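Refilling a pump soap bottle without the mess

Do it at the basin, not the kitchen counter. Drips rinse straight off.

Unscrew the pump, rinse the bottle, let it drain. Fill to the shoulder and stop there - the tube needs room. Pump head back on, hand tight.

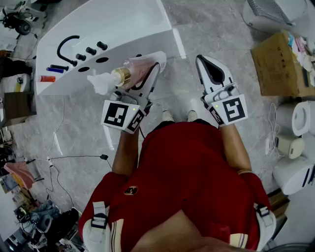 Why does the pump only spit air after a refill? The tube is still empty, so give it a few slow presses untill soap comes up.

Still nothing? Run warm water through the pump head, dried soap clogs it. Check the tube hasnt slipped off too.

Wipe the collar, turn the spout toward the bowl. Top up again when 2 cm is left.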